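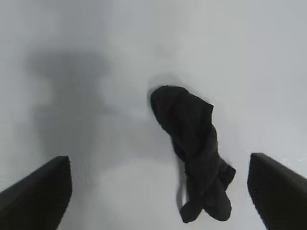 Brumano Laundry Set

README, last touched in October by Tyra Boström

What it is

Brumano is a collection of short recordings of small laundry being picked up, put down and sorted into piles. Small laundry means socks, washcloths, dish towels and whatever else was in the basket. There are 4000 recordings of 128 items. Shirts were considered and dropped after one afternoon with shirts.

Layout

recordings/ one folder per item, named by item number
labels.csv item number, type, color, fabric, pile
notes.txt remarks by whoever was on shift, spelling as found

Item types

The type column has four values: sock, towel, cloth, unsure. Please do not write to us asking to merge unsure into something else. A dark knit thing that has been wadded up may well be a sock, and it may well be a small towel, and Bayu Yeoh and Citlali Tovar have each relabeled the same folder enough times that we took the column away from both of them. Unsure is now a permanent value and we are at peace with it.

Color

Black, white, gray, other. Navy was filed under black until Seul-gi Cheon looked at it by a window. Folders numbered above 60 are fixed. The rest are as they were.

Piles

Every item belongs to one of 2 piles, "fold" or "pair up". Single socks go in "pair up" anyway. Some have been there a long time.

Washing

Items were washed between rounds at Neltness, the laundromat downstairs, warm, no softener. Softener makes the towels slide off each other and the numbers stop matching the earlier rounds. Two folders predate this rule and are marked "soft" in notes.txt.

Known problems

Item 31 shrank. It has the same number before and after.
Inside-out socks are not flagged.
The pile column is blank for anything labeled unsure.

Contact

Montserrat Salinas answers mail about missing files. She does not answer mail about missing socks.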